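Minja: a word list for everyday shopping talk

Read me first

Welcome, and thank you for opening this file before the others. Minja is a collection of the words and short phrases people really use when they write shopping lists, grumble over receipts and ring home from the shop to ask whether there is any milk left. It began as a handful of notes I kept on the back of envelopes, and over several winters it has grown to 800 entries, which I still find a bit surprising whenever I open the main file.

The lists and conversations behind it come from two places, Irkeck and Clarkell. They are close enough to share a bus but far enough apart that a bread roll changes its name somewhere along the route. I grew up in the first and live in the second, so please forgive me if the Irkeck entries are written with a little extra fondness.

What is in the folder

words.csv is the main file, with one entry to a line. Each line gives the word, the plain meaning, the place it was heard, and a sentence showing it in use.

lists.txt holds 200 handwritten shopping lists, typed up as they were written, with the crossings-out kept in square brackets. Spelling has been left alone. If someone wrote "tomartoes", then tomartoes it is, and the usual spelling sits in the main file so that you can still search for it.

phrases.txt is the smallest file and my favourite. It has the longer sayings, such as "a thin week" for the days before payday, and "going round the edges" for buying only what is fresh. 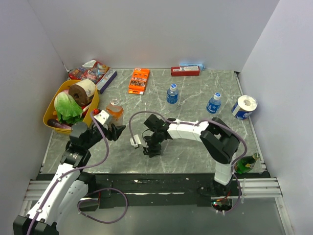 Groups and labels

Every entry belongs to one of 11 groups. The names are plain ones - "bread and cakes", "things for the cupboard", "cleaning", "money and bargains" and so on - and the full set is at the top of the main file. A word may belong to two groups if it truly needs to, and "bits" (as in "just popping out for bits") belongs to three, after a good deal of dithering on my part.

How the words were gathered

People gave me their old lists knowing what they were for, and anyone who changed their mind later had theirs taken out. Names, telephone numbers and street names were removed before typing. The spoken phrases were written down by hand during long chats over tea, never recorded, so small slips are bound to be mine.

Known gaps

Younger shoppers are thin on the ground, as many of them keep their lists on a telephone and wipe them afterwards. There are 40 entries marked "unsure", mostly words I heard from one person only. If your gran said "scranlet" for the end of a cheese, do please write to me.

Using and sharing

You may use Minja for study, teaching, stories, quizzes or plain curiosity. Please mention it by name, and if you change an entry, say so in your own notes. An older version went round under the name Flallalano and has a muddled column for place names, so it is best to start afresh with this one.

Looked after by Lilian Mohamedi. Corrections are read every March and added soon after.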